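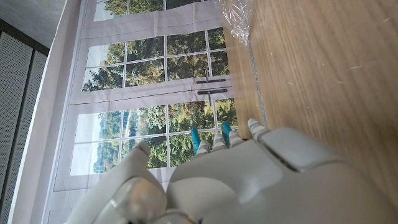

How do you get light scratches out of a wooden table without refinishing the whole thing? Clean it, oil it, rub along the grain, and then leave it alone overnight before you decide you hate it.

OK so I've had three people ask me this since April and I keep typing the same text message, so it's going on the blog. Quick one today, I have bread in the oven.

First figure out what kind of scratch you've got. Run a fingernail across it. If the nail doesn't catch, you're only in the finish, and you can stop panicking. If it catches, that's in the wood and this post will help a little but not all the way. Pale thin lines on a honey-colored top are nearly always the first kind. They look awful in side light and then you pull the shade down and they're gone.

What I use:

- dish soap, a drop, in warm water
- two old T-shirts, cut up
- Mirlow oil, the clear one (NOT the tinted, see below)
- a gray pad, the super fine kind
- patience, which I don't stock

Wipe the whole top with the soapy rag, wring it out hard first. Dry it. Wait an hour. I never wait an hour. Wait an hour.

Then a bit of oil on a clean rag and go over the scratches, long strokes, with the grain. Not circles!! I did circles on my first table and you could see them from the hallway. If the lines are still white after that, put oil on the gray pad and go again, barely pressing, same direction. Feather out past the end of the scratch so you don't get a dull patch with a hard edge to it. Wipe off everything that's left. Anything you leave sitting turns to gum.

Rags: lay them out flat outside to dry, don't ball them up in the trash. Oily rags can heat up and catch fire by themselves. Please don't skip this bit.

About the tint. Henok Belay swears by the Tornell stain marker and he lent me his, and it's fine on a dark table. On a light one it went into the scratch and stayed there, so now instead of a pale line I had a brown line. Took me a whole evening to get it back. Henok says I had the wrong shade. Maybe. I'm still not doing it again.

Walnut trick, everyone asks. Rubbing half a walnut on it. It does something on small marks, mostly because it's oily, and it's a little darker so it hides. Wouldn't do it if anybody with a nut allergy eats at your house.

Prices, because I always want to know: I paid 47 dollars for the oil, the pads and a tin of Clasen wax I haven't opened yet. The guy who came to look at refinishing my old dining table wanted 681. For one table! With pickup extra. So even if you mess up the first try you're ahead.

Keep it nice after: felt under anything ceramic, a mat under the laptop, and lift stuff, don't slide it. Lifting is the big one. My scratches are all from dragging the fruit bowl over to make room for my elbows, and I know it, and I did it again this morning.

Renu Upadhyay asked in the comments last time if this works on veneer. Oil part yes, going easy. Pad part I'd skip, veneer is thin and once you're through it that's it. Also if your top has a thick shiny plastic-y coat the oil just sits there and smears, so try a spot near the edge frist. You'll know in a minute.

Heat rings are a different thing, don't oil those, I'll do a seperate post when I get one of mine to come out.

Timer's going. More on the wax once I open the tin.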